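Surico Horror Reviews – README

Surico is a collection of 1281 short reviews of horror films, written in English by visitors of the film club in Stustthorpe. The texts are collected and corrected by Nicanor Tovar. This file explains what is inside and how to read it.

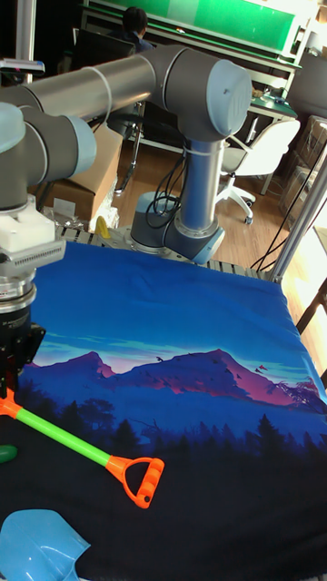
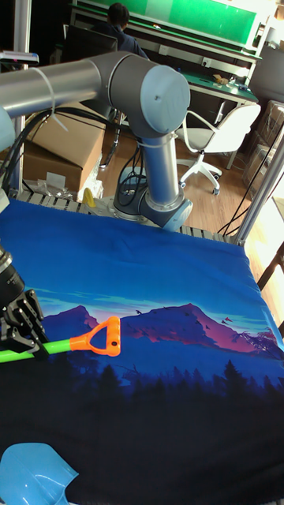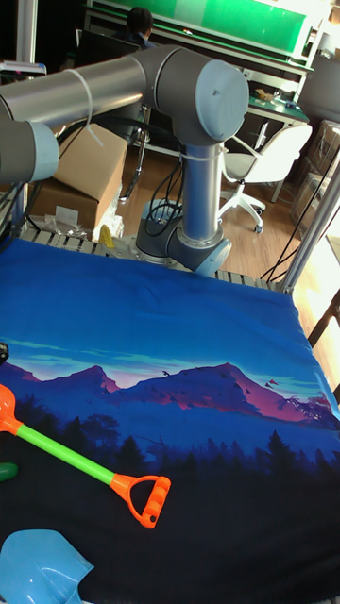 Does the score in each review come from the writer of the review?
The score is always given by the writer, on a scale from 1 to 10, and we never change it. If the writer forgot the score, the field is left empty.

Contents
reviews.csv – one review per line, with film title, year of the film, score and text
films.csv – 313 films, with director, country and subgenre
notes.txt – remarks on difficult titles

Reviews shorter than 200 characters were removed. Spelling mistakes were corrected, but the style of the writer was kept, also when a sentence is a little strange. Spoilers are marked with the word SPOILER before the sentence.

Known problems
Haunted house films are much more present than other subgenres. The April reviews come mostly from one evening series, so the same films are repeated there many times. For remakes, the year was sometimes confused with the year of the original – please check films.csv before you count by decade.

Versions
Zitar: first version, without subgenres
Orozco: current version, 2025-10-23, subgenres added and double reviews removed

Corrections can be sent to Nicanor Tovar, with the line number of the review.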